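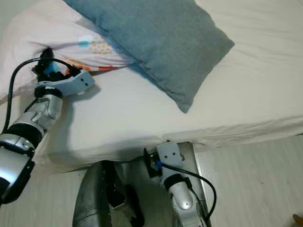 Slide 1. Can a machine make the bed yet?

Short answer for the room: partly. It can get hold of a pillowcase by the corner. Getting from there to a bed you would show a guest is the rest of this talk.

Stay on the picture for a minute. Two arms, and only the left one has fabric in its grip. Ask people which pillow they would move first. The blue-gray one lies partly on top of the patterned one, so pulling the patterned one means dealing with both.

Slide 2. Why bedding is hard

A box keeps its shape when you pick it up. A pillowcase bunches, and the part you wanted to see goes into a fold. Shadows on a white sheet look a lot like wrinkles. People sort this out by feel -- most grippers have very little feel.

Mention the sheet hem too. Loose edges near the floor are where our planner at Lotine gave up most often.

Slide 3. Our numbers

698 tries at straightening a pillow, all on the Herov test bed. 266 finished with the pillow square to the headboard and no help from a person. Say plainly that this is well under half. The other tries include slips, bad grasps and runs we stopped by hand. Don't read out the table.

Slide 4. Shop floor compared

Bunnag runs a packing line with rigid trays, all one size. That job is close to solved. Their second line handles bagged towels and still has people on it. Same arms, same software. The towels are the difference.

Skip this slide if we are running over.

Slide 5. What we would buy today

For trays and boxes, yes. For beds, no. Rultano goes back into testing in October with nine new sheet types, fitted and flat. Two of them are dark, which should help us tell folds from shadows.

Questions. Someone will ask about price -- we have no figure to give yet.

Last updated: 30 Jun 2021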